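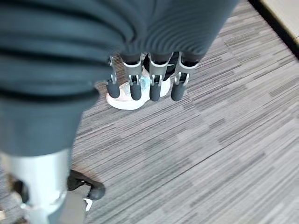

Housekeeping Skills 1, Unit 6: Sorting and Basket Work
Tranberg course handout, room copy

Read this before the practical. The unit covers picking up soft items from the floor, sorting them by color, and moving them into a basket. Folding is in Unit 7.

1. Clearing the floor
Walk the area first. Shoes go against the wall, in pairs. Pick up cloth items one at a time, even small ones. An armful picked up in one go has to be sorted again later, and socks get lost in it.

2. Basket and stand
Set the basket on a low cabinet or stand so you don't have to bend for every item. Start with it empty. The Skara checklist asks for the basket to be within arm's reach of the sorting spot.

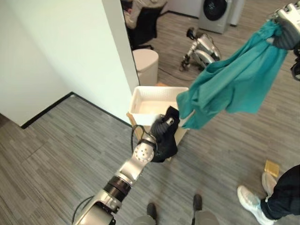 Reading time: 2 min

Hold each piece over the floor and let it hang before you decide where it goes. A crumpled dark shirt and a crumpled dark towel look much the same until they drop open. In the picture, a black cloth and a large teal one are held up on either side of a white basket.

3. Color groups
Use three groups: white, dark, and bright. Teal, turquoise and strong greens count as bright — don't put them in with whites, however pale they look under the room lights. Black goes with dark. The Flemodholm sheet (page 16) has the full color table.
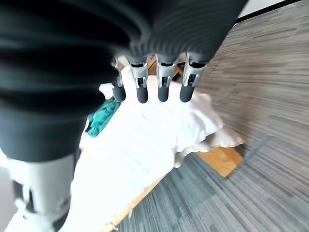
Fig. 2. White cloth, crumpled, with a small teal-green piece beside it.

Small pieces hide in the folds of large ones. Lift a white item by one edge and check behind it before it goes in its group.

4. Holding and shaking out
Grip near a corner or along the top hem. A piece held by the middle stays bunched up and hides its stains.

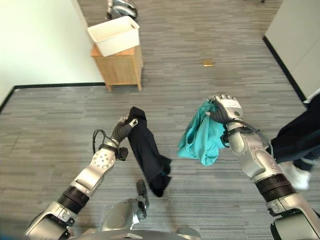 Shake twice, away from your face, then turn the piece around and check the other side. Sleeves and pockets should be pulled right side out at this point.

For next time: Stefanou, pages 194 to 200, and bring five items of mixed color from home. The practical is in room 612.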